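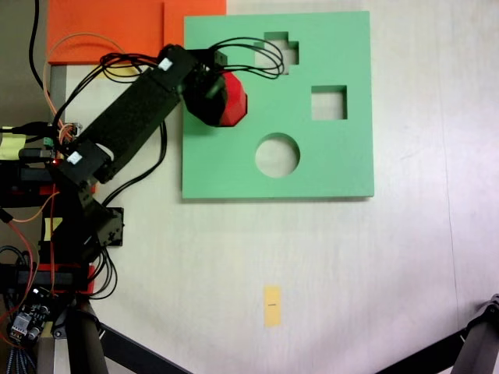
When does the second season of The Pranditz Sofa go out?
In August, one episode a week, if the edit is done and the sofa is back from the upholsterer.

Minutes of the production meeting, 02/08/2020
The Pranditz Sofa, celebrity talk show, season two
Held in the upstairs meeting room at Udivia
Present: executive producer, series producer, host, head of booking, head writer, editor, publicity, legal (by phone, from a train)
Apologies: music supervisor

1. Minutes of the last meeting
Agreed, after the host asked for the word "sulked" to be changed to "withdrew briefly." Changed.

2. Matters arising
The sofa. The new cover is pale yellow and squeaks under leather pants. Two of the season one guests wore leather pants. Series producer to ask the upholsterer for a sample of something quieter.
The theme tune. Held over again, the music supervisor being absent again. The old one stays until somebody sends a new one.

3. Format
Head writer presented the plan for the finale, in which host and guest swap places and the guest asks the questions. The host was in favor until it was explained that the questions would not be supplied in advance. A discussion followed. The host feels that the audience "comes for a certain shape of evening." Executive producer said the audience comes for gossip and the shape is up to us.
Agreed to record the swap with a list of 6 topics the host may refuse. The host has already submitted nine. Head writer to negotiate.
The quickfire round stays. The prize hamper also stays, but legal would like the cheese removed following correspondence.

4. Booking
Season opener confirmed: both leads of the Bautista picture, together, on the same sofa. Their publicist has asked that they not be seated in the order they are billed, and also that they not be seated in any other order. Head of booking is talking to the publicist. Set design asked to look at a curved option.
Episode four is still open. The comedian pencilled in has withdrawn in order to host a talk show. Head of booking has two replacements in mind and would not give either name with publicity in the room. Publicity objected to this. Noted.
A reality show couple had been holding the date for episode five. They are now a reality show single and a reality show single, and each would like the date without the other. Deferred to next meeting, by which time they may have made up.

5. Publicity
Publicity reported 612 applications for the studio audience at the first recording, for 100 seats. This was received warmly until it was pointed out that the form had also offered a free lunch. The lunch will be honored. It will be a sandwich.
The trailer is finished. It contains one gasp, one spilled drink and the host saying "You did not," all from the same ninety seconds of season one. Executive producer asked whether there was anything from season two in it. There isn't, as season two has not been recorded. Approved.
The poster has come back from the agency with the host looking off to the left at nothing. The host likes it. Everyone else will get used to it.

6. Streaming
Hovuvero will carry the show exclusively and wants each episode to run forty minutes. The editor said the season one finale ran fifty-three and that those thirteen minutes were the good ones – the argument about the wedding seating, chiefly. Hovuvero has offered to put anything extra up as a bonus clip. The editor said a word that legal, still on the train, asked not to have minuted.
Agreed: forty minutes, bonus clips, editor to be consulted on the titles of the clips.

7. Legal
Line lost in a tunnel. The release form was taken as read. Line restored, and legal asked that it not be taken as read. Revised form to be circulated.

8. Any other business
The host asked whether the opening walk down the stairs could be made longer. The stairs have five steps. Series producer to find out what a sixth would cost.
Head of booking asked that whoever has been replying to fan mail as the host please stop, or at least stop promising visits to the set.

Next meeting: same room, after the upholsterer has called. Music supervisor to be told in writing.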